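The Joy of the Kitchen Table Turn-Out

399 shares | 16 comments

Every house has one. Ours is the cupboard in the hall at Firodier, which holds the spare bulbs, the birthday candles, the instructions for a boiler two boilers ago and every charger we have ever been given. For years I opened it a crack, threw something in and shut it again quickly. Then last July the door came off its hinge and I had no choice but to deal with it, and I have to tell you, I had a wonderful time!

The trick (and I wish I'd learned it at twenty) is to take everything out and put it on a table. Not the floor, where you kneel and grumble and give up after half an hour, but a proper table with plenty of light. Things look different at that height. A tangle you have ignored since the last move becomes a bicycle pump, a good roll of ribbon and a torch that only needs batteries.

I start at the far side and work towards myself, keeping the nearest part of the table clear for sorting. Anything can go on the far side, in any order, and it's rather lovely to see it all standing there together, odd neighbours that have never met outside the dark. Then I bring things forward, two or three at a time, and decide. Keep, pass on, bin. If I can't decide, back it goes to the far side for another turn.

Boxes are my weakness, and phone boxes above all. They are so beautifully made, with lids that sigh as they come off, and it feels criminal to flatten one. I kept every one of ours until the turn-out, stacked on top of each other like little white bricks.
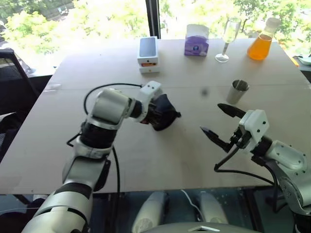
Keep the phone box until the phone goes, then let them leave together, was the advice that came back from a reader in Esville, who added that a secondhand buyer is always pleased to see one. I've taken that up gladly. The boxes for phones we still own now live on one shelf, and the rest have been put to work: one holds foreign coins, another the picture hooks, and a third has all the tiny keys that fit nothing but might.

Do it by a window if you possibly can. Daylight shows up cracks and faded labels that a ceiling lamp lets you miss, and there's something cheering about having a bit of green outside while you argue with yourself over a stapler. I put the radio on and make a big pot of tea, and the morning simply vanishes.

The cupboard has its door back now. I'm eyeing the drawer under the oven next.

3 replies to this article | Share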